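Section 4: Running the table demo on open day

1. Switch on the rack at Zimgate and let it sit for 14 minutes. I always use the wait to smooth out the sheet.

2. Set the clear panel on its four posts in the middle.

Caution – keep your cables off the floor where visitors walk!
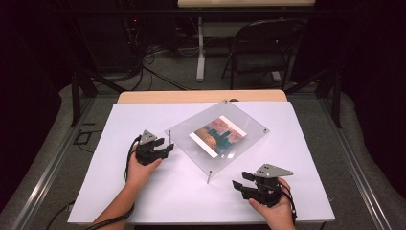

3. Let visitors try the grippers one at a time (our Tranthorpe crowd loved this part). Start them with the jaws slightly open and facing each other, one on each side of the panel, and tell them to go slow.

Note: I stop every turn at 70 seconds, or the line gets long.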